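About Skevside

Bit of a scramble this page, we keep meaning to redo it. The old one still had the bus timetable on it from before the route changed.

Skevside is a small language school for adults. Evening classes mostly, plus two daytime groups for people on shifts. We started with one room above the dry cleaner's on Bredo Street and a borrowed whiteboard. Now four rooms, same stairs, our own whiteboards.

What we teach — English for people who've moved here, Italian for anyone who fancies it, and a beginners' Arabic course that began as a one-off and never stopped. No exams unless you want them. If you do want them we'll help with the forms, and the forms are worse than the exam.

Groups are kept to 12. We tried 20 once, in the big room. Too many, people at the back just listened and nodded. So 12, and a waiting list if need be. Last year 152 people finished a course with us, a good few of them on their second or third.

How a class runs. Two hours, tea in the middle. First half is talking, second half is reading and writing, and the grammar goes in where it's needed. Beginners start with everyday words: food, the house, family, times and prices. Colours too. You'll be asking for things in shops by week three, badly at first, then less badly. Homework is short. Do it on the bus, most people do.

We use the Rashidi course books for English and our own sheets for everthing else. The Italian sheets came to us from the Ziledetti school when it closed its evening programme, and we've added to them since. Some of the older ones are photocopies of photocopies. Working on it.

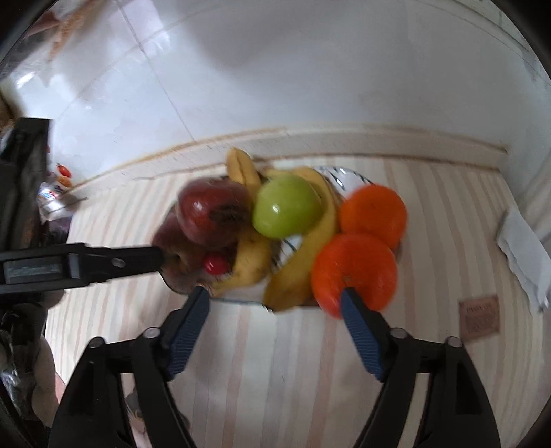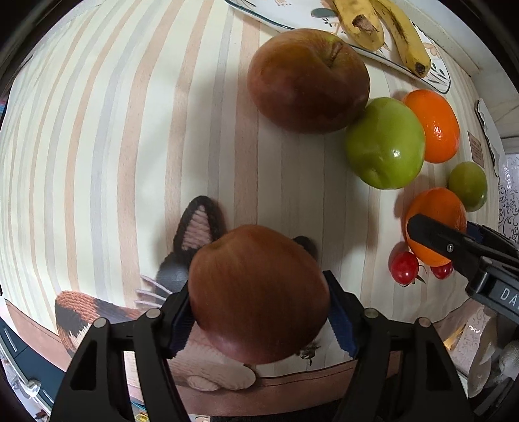
Apples, in both. Usually the first word anyone learns here.

Fees. Pay by the term or pay weekly, same price either way. There's a reduced rate if you're out of work or on a low income, just tick the box, we don't ask for payslips. The hardship fund stood at £3,578 in December, all of it from the summer fair and the second-hand book table. It covers bus fares and books as well as fees, so do ask.

Getting here. Blue door next to the dry cleaner's, ring the top bell. Two flights up and sadly no lift. If stairs are a problem tell us when you book — we have use of a ground floor room at the library and can move a group there, but need a few weeks notice.

Kids: no crèche, sorry. Older children can sit in the front room with a book if they're happy to.

Office is open from 4pm until the last class goes home. Mornings you'll get the answerphone. Leave your number slowly please, and say it twice.

New courses start in September and January. Come and sit in on a class first if you're not sure, no charge for that.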